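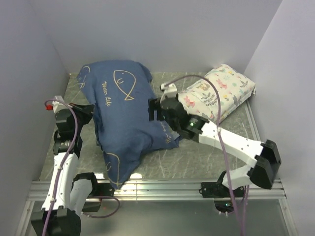
Comparison of Two Fingertip Designs for Bimanual Cloth Handling
Final project report, Dultonico Robotics Lab
October 26, 2023

1. Introduction

Grasping cloth from a flat surface is harder than grasping a rigid part of similar size. The fabric deforms on contact, the number of layers between the fingers is hard to judge from a camera, and a grasp that looks secure can slip once the second arm starts to pull. This project compared two fingertip designs on a tabletop setup with two small arms. The question was narrow: which fingertip picks up a single edge of a crumpled garment more reliably, and does the answer change for a thicker, folded item?

Arm kinematics, camera placement and control software were kept fixed throughout. An earlier plan to compare controllers as well was dropped in January, when it became clear that fingertip changes alone would fill the available bench time.

2. Setup

Both arms are mounted on an aluminum extrusion rail along one side of the work surface. The links are 3D-printed in white and the joint housings are black. Each arm ends in a two-finger gripper, with the cable brought back from a small mount on top of the gripper and clipped along the links. The arms work over a grey, marbled floor panel inside a white-walled enclosure. The walls keep the background uniform and reduce the effect of room lighting on the camera feed.

Cable routing took more effort than expected. In the first version the cable was pulled tight along the forearm, and wrist rotation was limited well before the joint stop. The present routing leaves a free loop near the gripper. The loop sometimes passes between the camera and the cloth, and we accepted this in exchange for full wrist travel.

Two items were used in the main trials:

Item A: a navy-blue printed cloth, placed crumpled.
Item B: a smaller bundle in a cream-white floral fabric, folded into a rectangle.

Both items were left in the workspace for most trials, so that the arms had to deal with a neighboring object. The pose at the top of this report is typical. The right gripper has the right edge of Item A, close to Item B, and the left gripper is open near the upper left of the cloth.

3. Fingertips

The Varela tip is a flat pad with a rubber face. It gives a large contact area and tolerates some error in approach angle. Its weakness is thickness: the leading edge has to get under or around the fabric before the pad can close on it.

The Jarari tip is narrower and tapers toward the end. It slides under a loose edge more easily, but the contact area is small and the grasp depends on how far the fabric reaches into the jaw.

Both tips use the same two screws, and a change takes a few minutes per gripper. The zero position was recalibrated after every change. Early trials without this step were discarded, as the closing width had drifted enough to affect the result.

4. Procedure

Each trial started with Item A dropped from a fixed height and Item B placed by hand to one side. One gripper took the nearest edge, the second approached the opposite side, and both then lifted. A trial counted as a success if both grasps held through the lift and a short pause at the top. Trials were run under teleoperation through the Skirkero controller, with gripper commands and joint positions logged at intervals of 500 ms.

This interval is coarse. It was enough to mark the start and end of each phase, but slip events often fell between samples and had to be read from video.

5. Results and discussion

On Item A the Jarari tip made the first grasp more often on the first attempt. The difference was clearest when the edge lay flat against the panel. Where the cloth was bunched into ridges, both tips performed alike – a raised fold can be pinched from above with almost any finger shape.

During the lift the order reversed. The Varela tip held better under tension, and most of the Jarari failures were slips in this phase. Item B showed the same pattern more strongly. The narrow tip tended to catch only the top layer, and the bundle opened instead of lifting.

Contact with the neighboring item was a problem for both designs. When the grasp point was close to Item B, the outside of the gripper body pushed or pressed on the bundle. This is a matter of gripper width and cannot be fixed at the fingertip.

6. Limitations

Operator skill improved over the trials and the order of tips was only partly balanced. Only two fabrics were tested in full. Rubber wear on the Varela pad was visible by the end but was not measured.

7. Further work

A mixed configuration should be tried next, with the tapered tip on the arm that makes the first grasp and the flat pad on the other. Logging should be faster, and motor current should be recorded along with position so that slip can be detected without video.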